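The Bolline Notice

The residents of Goscombe were informed of the closure of their river by letter. The letter was one page long, printed on both sides, and signed on behalf of the Office of Waters by Atif Usmani, Deputy Registrar. It stated that the Bolline would cease to flow past the town at the end of September, that no action was required of householders, and that questions would be answered in writing.

The Office received 1,173 replies. Mr. Usmani had been appointed to read them, and he did so in the order in which they arrived, at a desk in the old Ansari grain exchange, which the Office had leased for the purpose. He entered each one in a ledger under the name of the sender, the street, and the nature of the question. Most of the questions concerned boats. A smaller number concerned the ducks. One, from an address on Mill Lane, asked only whether the sound would stop all at once.

Mr. Usmani could find no heading in the ledger for this inquiry. He placed it to one side. 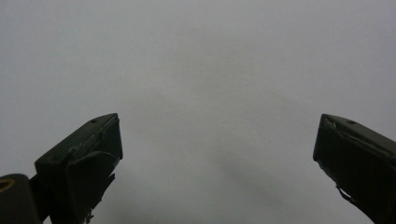
GOSCOMBE, October 19, 2026

To the Registrar, Office of Waters.

Sir,

I have the honor to submit my report on the closure of the Bolline.

The gates at Folterix were lowered on the appointed night. The flow at the town bridge was measured every hour by a clerk of this Office. By morning the water stood 2 feet below the mark, and by the following evening the bed was exposed from the bridge to the tannery steps. The items recovered from it have been listed separately. They include a church bell, for which no church has made a claim.

All correspondence has been answered with the exception of one letter. I called at the address on Mill Lane in order to reply in person. The door was opened by a woman of advanced years who gave her name as Mrs. Ansari. She stated that her family had built the grain exchange and had been paid for it in flour. She asked me to sit in the kitchen, at the back of the house, where the window gives onto the river.

I explained that the Office had made no study of the sound. She said that she had lived beside it all her life and had never heard it, and that she had written to us because she wished to hear it before it went. I asked whether she had succeeded. She replied that she had sat up on the last night with the window open and had heard it a little after three, when it was already leaving.

She compared it to a person putting on a coat in another room.

I did not know how this should be entered. I remained for the rest of the afternoon. Tea was provided, and I have made no claim for expenses.

I must further report that at dusk I heard the river. I went to the window and saw the bed of it, dry stone and some weed, and a boy walking where the channel had been deepest. The sound continued for several minutes. Mrs. Ansari did not look up from her cup. She remarked that it had come back for its things.

I make no recommendation. I ask only that the ledger be provided with one further heading, which may be left without a title, and that I be permitted to remain in Goscombe until the spring.

I am, sir, your obedient servant,

Atif Usmani
Deputy Registrar

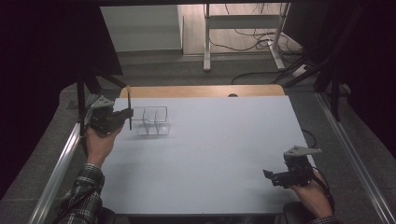
The Registrar's Reply

The Office of Waters acknowledges receipt of your report. The list of recovered items has been passed to the proper department. The bell is to be held at Goscombe until claimed.

Your request for a further heading is granted. The printers have been instructed, and new pages will be sent to you by the Folterix carrier.

With regard to your remaining in the town, the Office sees no objection. You are directed to keep a record of the hour and length of each occurrence, and to state in each case whether the window was open.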